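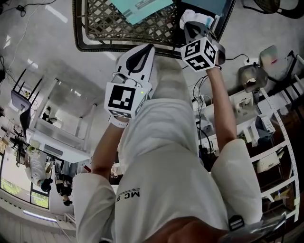 # Skalatby library to keep evening hours through the winter

The Skalatby public library will stay open until 9 p.m. on weeknights through the end of February, after a trial this fall drew more visitors than the town had planned for.

The longer hours began in October as a test. Until then the building closed at 6 p.m., which left out most people who work in Åberg and take the late bus home. The library had hoped for 150 evening visits in the first month. The door counter recorded 236, and the second month came in at 244.

"We thought it would be students, and there are students," said Miroslava Karpenko, the head librarian. "But a lot of the people at the tables after seven are reading the paper or doing their taxes. Some just want a warm place to sit."

The extra hours are being paid for out of the town's culture budget, with a smaller share from Flident, the dental supply company on the harbor road. Flident also paid for new reading lamps on the second floor. The old ones had been in use for more than 20 years and several no longer worked.

Staff will be on the main desk until 8 p.m. For the last hour, visitors can still borrow and return books at the self-service machines, and one employee will stay in the building. The children's room will close at 7 p.m. as before.

Not everything will be open late. The local history archive on the lower level keeps its current hours, and the meeting rooms can't be booked past 8 p.m. Karpenko said the archive may be added next year if the town can pay for a second person in the evenings.

Ajith Marar, who teaches night classes in English and bookkeeping, has moved two of his groups to the library from the old school on Bimis Street. The school's heating has been unreliable since last winter, he said, and the parking lot there is poorly lit. His classes now have 53 people signed up - more than he can seat at one time, so they meet on different evenings.

Parking behind the library is free after 5 p.m. The lot has 50 spaces, and drivers are asked to leave the row nearest the ramp open for people with permits.

The town council will look at the visitor numbers again in March before deciding on spring hours. Comments can be left at the main desk or sent to the library by email.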